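Home What's On Traders Getting Here News Contact

Nomport Makers' Market returns to the harbour streets this February 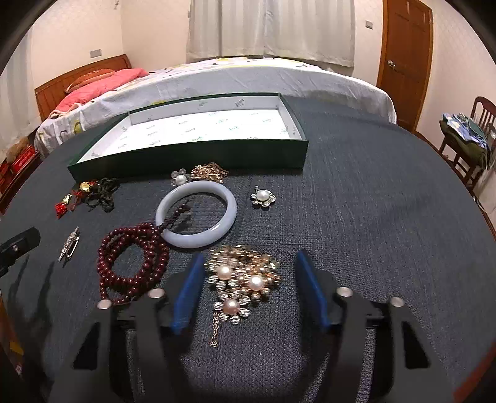

NOMPORT, February - The Nomport Makers' Market will be back on Quay Street and in the Old Corn Hall this month, with 798 pitch applications received and 200 traders given a place over the two weekends. It is the 13th year the market has been held, and the first in which it has used both the street and the hall.

The market is run by the Nomport Traders' Association, which represents independent shops, cafes and market stalls in the town centre. Entry is free on all days. Stalls open at 10am and close at 4pm, with a later finish of 6pm for the food stalls in Chandler's Yard.

Traders will be selling jewellery, pottery, knitwear, prints, soaps, bread, cheese and garden plants. Most come from within an hour's drive of Nomport, and a quarter of the pitches have been kept for people selling at a market for the first time. New traders pay half the usual pitch fee and are lent a table and cover if they need one.

"We had far more people apply than we could fit in, and the hall has helped with that," said Moushumi Pathirana, chair of the Nomport Traders' Association. "Last year we had to stop at the bottom of Quay Street. Now people can walk up from the harbour, go through the hall and come out by the shops on Market Place, and we hope they will carry on into the shops."

More than 3000 people came to last year's market. Shops on Market Place and Tanner's Row have been asked to stay open until 5pm on market days, and most have agreed. A printed map showing every stall and every shop taking part will be given out at the hall door and at the bus station.

The main sponsor is Drutari, the kitchen and homeware shop on Tanner's Row, which has paid for the hire of the hall and for the road signs. Banasis, the bakery, will run the breakfast stall from 8.30am for traders setting up, and from 10am for everyone else.

Amirul Sembiring, owner of Drutari, said: "February is our quietest month. The market weekends last year were as good for us as the ones before Christmas, so it made sense to put some money in."

There will be short workshops upstairs in the hall at 11am and 2pm. These include ring sizing and simple repairs, hand-stitched bookbinding, and a children's clay table led by Styliani Moschos of the Myung pottery studio. Workshops cost £4 for adults and are free for under-12s, but places are limited and should be booked at the hall desk on the day. Children must stay with an adult.

Music will be provided by Nomport Town Band in Chandler's Yard at noon, and by pupils from the high school in the afternoon.

Quay Street will be closed to traffic from 7am until 6pm on market days. The number 4 bus will stop at the top of Harbour Hill instead of outside the Corn Hall. Parking is available at the Station Road car park, and blue badge spaces will be marked out behind the library. The hall has a ramp at the side entrance on Mill Lane and a lift to the upper floor. Dogs on leads are welcome in the street but cannot be taken into the hall.

If the weather is poor the street stalls will still go ahead, apart from in high winds - in that case traders will be moved into the hall and the covered part of Chandler's Yard where there is room. Any changes will be posted on the noticeboard outside the hall by 8am.

Traders who missed out this time can ask to go on the waiting list. Applications for the summer market open in April.

For press enquiries and trader questions, contact Paraskevi Michailidis, market coordinator, at the Nomport Traders' Association office, Market Place.

Comments (4)

Jan P
Is the cheese man from last year coming back? Couldn't find a trader list.

Yoon-hee Tak
I've got a pitch in the hall for the first time, second weekend. Can we unload on Mill Lane or is that closed as well?

Nomport Traders' Association
Mill Lane is open for unloading until 9.30am. Please move vehicles to Station Road after that. Jan - the list goes up next week.

harbourhill_62
Moving the bus stop up the hill is no good for those of us with shopping trolleys. Same complaint as last year.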